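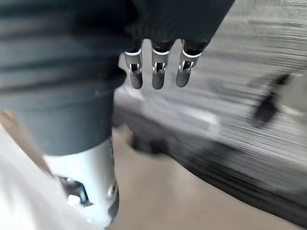 Dark fabric sleeving over a robot arm, with three fingers hanging clear of it.

Ruba Kassab has sewn covers for 12 years, and she doesn't think much of how they're sold. "Every catalog says the cloth fits like skin," she says. "Look at any sleeve after it bends. It bunches. Skin doesn't do that."

I had come to her shop, Nimside, with a brochure from Urklow that promised 500 hours of wear from a fitted sleeve. Kassab read it twice and handed it back. "Hours doing what? Sitting on a shelf, I'd believe it."

So are soft folds a fault? She says no, up to a point. Cloth needs slack to bend, and a tight cut pulls at the seams. I said that sounded handy for someone who sells loose sleeves. She laughed, then admitted she has no test results of her own. "I have returns. I look at where they wore through."

Dark gray is her best seller. Customers tell her it stays cleaner. "It stays just as dirty. You just can't see it."

Her sleeves cost $60, and she suggests washing them every 200 hours. I asked where that number came from.

"My old boss," she says. "I never asked him."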